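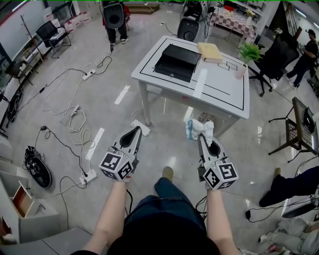 Main room, Rorkeck: the white table, and the floor as discussed under item 3.

Rorkeck Users' Meeting
Minutes, April

Chair: Ronja Öberg
Minutes: Lingyun Guo
Also present: two from Udier, one from Ninudon, and Kong (the firm) by telephone until the telephone gave up during item 3.

The meeting opened at 6.10 pm, the ten minutes having gone on finding chairs. There are chairs all over the building and it was agreed that they are seldom where anybody wants to sit.

1. Minutes of the last meeting
Accepted, with one correction. Udier did not "promise" to clear the shelf. Udier "hoped" to. The shelf has been informed.

2. Money
Balance brought forward 3,872. Paid out since the last meeting 2,196, nearly all of it heating and the remainder tea. Ronja pointed out that we had agreed to keep 2,000 in hand and that we now have less than that in hand. Ninudon asked whether the tea could be looked at. Lingyun said the tea had been looked at last year and had come out of it well. Subscriptions to stay as they are until the summer, when we shall have the same conversation with the windows open.

3. Cables and power strips
This took the largest part of the evening.

Ronja invited people to consider the floor. There are white power strips on the left of the room, with black cable, white cable and a good helping of beige cable in coils between them, and another strip right in front of the white table. Udier said each strip was there for a reason. Asked for the reasons, Udier asked for time.

Kong's view, before the line went, was that cables should go round the walls. Ninudon agreed with walls in principle but wished it noted that the table is nowhere near one.

Agreed:
Any cable which is plugged into something at one end and nothing at the other goes home or in the cupboard.
Coils to be tied. String will be provided.
The strip in front of the white table to move to the back of it.
The white tape on the floor stays down for now. Lingyun will ask who put it there and what it means, and will report back if anyone confesses.

4. The white table
Carried over from last time, when we ran out of evening. The table with the black border on top is for shared use, and things left on it are understood to be in use. This led to the black box, the tan book and the plant. The book has been claimed by three people, all of whom say they are halfway through it. The box will be opened at the next meeting if its owner has not come forward. The plant was praised by everyone and watered, as far as could be established, by no one in the room. Ronja will water it.

Ninudon asked that the black lines on the table top be left alone by whoever is next in a cleaning mood.

The white cloth bundle by the table leg is to be picked up. It was suggested that the person who sees it first should do so. As we had all by this point seen it, Udier picked it up.

5. Speakers
Udier would like the black speaker behind the table to stay on its stand. No objections. Speakers may be carried about the room but should be put back by the person carrying them, a rule thought to be obvious and now written down for that reason.

6. The red-and-white checked cloth
Two complaints that it makes that side of the room look like a café. One request that it therefore be allowed to serve as one. The cloth stays. Small items may be kept on it, provided they stay small.

7. Tissues and lights
Used tissues to go in a bin. Ronja has bought 2 bins. Discussion of whether an unused tissue which has been crumpled counts as used. It does.

On the lights, Ninudon finds it odd to have the fluorescents going when daylight is coming in at the big back windows. Udier works at the brick wall end and finds it less odd. Lights under the corrugated ceiling to be left on while anyone is working, and put off by the last person out, who should check under the mezzanine before deciding that they are the last person.

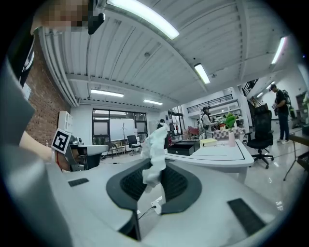
8. Any other business
Coats: the coat rack is for coats. Ninudon to remove the bicycle helmet.
Stools: Kong sent a message after being cut off, asking for the small tables and stools by the windows to be kept for lunch. Agreed in its absence.
Keys: Lingyun still has the spare.

Actions
Ronja: plant, bins, string.
Lingyun: tape enquiry, copies of these minutes to all, spare key.
Udier: list of power strips with reasons; the shelf.
Ninudon: helmet; price of a longer extension lead.

Next meeting in May, same time. Please bring the chair you are sitting on back to where you got it. Closed at 7.50 pm.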